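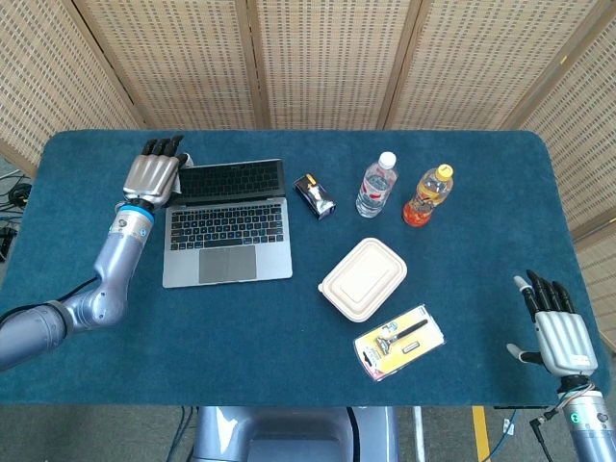 Ticket: Table layout check keeps failing before two-arm runs
Site: Arilport, Dorka station
Status: Resolved, rule kept

9:40 – Flamard rejects the layout again, 4 times out of 4. Error reads "hand start zone not clear." Both hands are parked upright at the sides, so I suspected the arms first. Wrong guess!

10:15 – Went back to the Escobedo house rules. Rule 7 wants 200 mm of free felt around each hand at start, and an open laptop counts with its screen, at whatever angle it's tilted. We had been measuring from the keyboard base. Great rule, easy to misread.

10:50 – Slid the laptop toward the middle, measured from the screen edge, reran the check. Pass on the first try. Bottles, takeout container and razor pack stayed put.

11:05 – While I'm here: please walk the floor cables before enabling the arms. It's in the rules too, and it takes a minute.

Really happy with this one – the check did its job. Wording change for rule 7 sent in.

Last updated: February
Contact the cell desk | © Arilport | Back to top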